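Yoga Liew
@yogaliew

Garment arm, build thread. Shared workshop, evenings only. Notes for anyone putting together something similar, mostly so I stop answering the same questions in DMs.

1/ Goal is narrow: pick a piece of clothing off a pile, flatten it, fold it to a rectangle, set it aside. No sorting by color, no hangers, no socks. Socks are a separate problem and I don't have the patience.

2/ Arm is a Rikau kit, six joints plus the gripper. Bought secondhand with one dead servo at the wrist. Replacement was a Zondotard unit with the same spline count but a horn 2 mm thicker, so the wrist bracket had to be reprinted. If you do this swap, measure the horn first. I measured it third.

3/ Base is clamped to the bench through a steel plate. I tried the printed base that comes with the kit. At full reach with a wet-weight towel it tipped enough to shift the fingertips sideways by a finger width. The plate fixed that. No further comment on the printed base.

4/ Gripper: two black fingers, parallel close. The stock tips are fine for blocks and useless for one layer of jersey. They either slide across it or take two layers along with the table cover. I have been through 13 tip shapes. The current one has a flat top edge and closes with no gap you could get a card into.

5/ Camera at the wrist, looking out past the fingers. Fixed exposure, fixed white balance. Leave either one on auto and a dark garment entering the view brightens everything else, and the model treats that as a new table.

6/ Cabling. The camera cable runs along the outside of the forearm with a service loop at the elbow. Inside the forearm it lasted one evening. The connector is now glued, and I accept what that means for later.

7/ Work surface. Started on bare bench. Closing on a flat shirt over a hard surface stalls the servos because the tips bottom out before they bite. A soft layer gives them somewhere to go. I'm using a green sheet with a white grid on it. The grid is also handy for judging by eye whether the arm has drifted from where it was the day before.

8/ Do not use the grid for calibration. I tried. It is fabric, it moves, the squares near a wrinkle are not squares. Calibration is done with a printed board on glass, then the sheet goes back on.

9/ Control is a learned policy trained on teleoperated demos. Leader arm is a cheaper copy of the follower with the gearing pulled from the servos so it backdrives. 421 demos kept so far. Anything where I hesitated over the cloth got deleted, and that turned out to matter more than adding new ones.

10/ Demos are recorded with clutter left at the back of the table on purpose. With a clear table the policy learned "cloth = target" and then went for whatever was nearest the wall the first time there was a second garment in view.

11/ Wrist view, two moments, teal item on the left and the dark pile at the back both times: 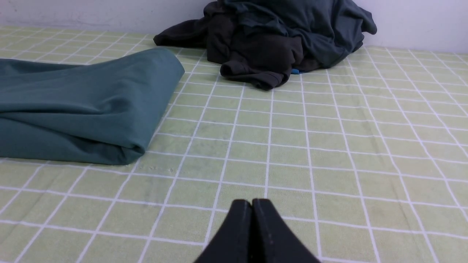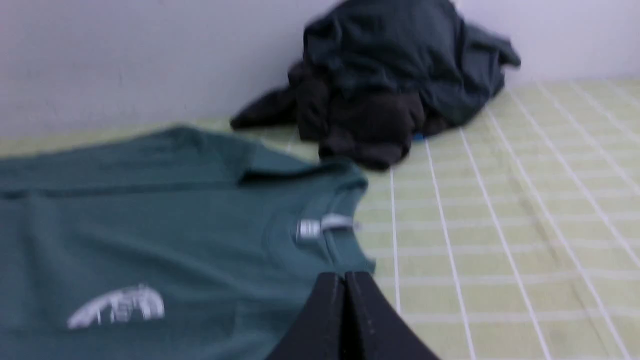

12/ In the second one the fingers are at the collar. The collar is the grasp I'd like to drop. It has a good thick edge, but a label sits right inside it, and the tips will take the label alone if they come in a little high. A shoulder seam is a better handle and harder to find from this angle.

13/ Current numbers, T-shirts only: last batch was 32 attempts at a first grasp, 5 of them took the sheet as well. Those five all had the same approach height, so I'm blaming the wrist offset before I blame the policy.

14/ Next: reprint the wrist bracket with slots so the offset can be trimmed without a full teardown. Files go up when the slots are in the right place.

Kartini Chong: Check the bracket for creep before you reprint it. Mine was PLA, and it sagged at the servo screws after a month of holding the gripper out level. Same symptom, the tips landed low and took the bedding with the shirt. I went to PETG with a rib under the horn and the height has held since January. Also, which foam is behind your tips?

Yoga Liew: No foam, solid tips. The bracket is PLA. I'll put a straightedge on it tonight.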